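Search this site
Enter keywords
Go

19/04/2018
By Randa Twal

Collecting at Prullside: where we are

The Stasia group has now recorded 375 demonstrations of small pick-and-place tasks, up from 200 at the end of February. All of them were done by people using hand-held grippers with marker cubes, so no robot has to be on site while we collect.

Tasks are kept short. A person picks up a cup, a book or a glasses case, moves it to another table or chair, and lets go. Each one is repeated 10 times with the objects in new spots, and then the next person takes over.
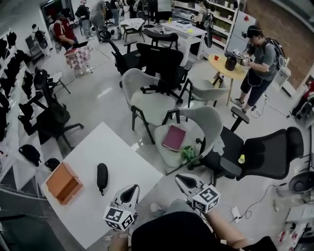

Nizar Matar checks the recordings the same evening. He throws out any run where a marker cube was hidden for too long - mostly that happens when people turn their wrists in toward the body. Henok Bogale has added a note on this to the instruction sheet, so please read it again before your next turn.

We still need 6 people for the two-handed tasks. Sessions last an hour and no experience is needed. Write to Setareh Asadi to sign up.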